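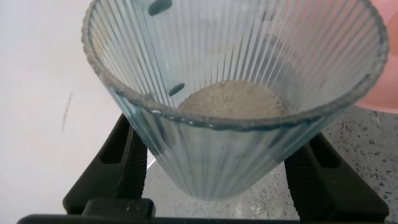
R. Onishi, research fellow, Winville Institute of Soil and Water

Figure 3. Beige-grey powder with darker flecks at the bottom of a ribbed glass tumbler.

3.2 Settling of fine material from the creek banks

The samples of this section were taken along the lower part of Mudard Creek, where the banks are steep and lose soil after each heavy rain. We visited 17 sites in February. At one of them the bank had fallen the day before, and we could not reach the lower layer safely, so the results are given for 16 sites only.

Each sample was dried in the oven overnight, broken by hand with a rubber pestle and passed through a sieve. Roots and shells were removed before weighing. A fine powder of this type (Figure 3) is difficult to pour without loss, as a part of it stays as a thin grey film on the glass near the rim. For this reason we weighed every vessel again after emptying and corrected the mass. In an earlier report on the Retow catchment this correction was not made, and we believe the share of fine grains was underestimated there.

The settling test followed the usual method. The material was stirred in water, left to stand, and the cloudy part was drawn off at fixed times with a pipette. Samples from the upper creek cleared quickly. Those from below the Winville bridge stayed cloudy until the next morning, and in two cases the test had to be repeated with less material.

The colour of the dry soil was not a good guide to its behaviour. Pale samples were found in both groups, and the dark flecks, which we took at first for charcoal, were in several samples small grains of iron-rich rock. They sank first and had little influence on the final values.

The recovered mass was 99 per cent of the starting mass at the best site. At the poorest site it was lower, and this sample is left out of the comparison in Section 3.3.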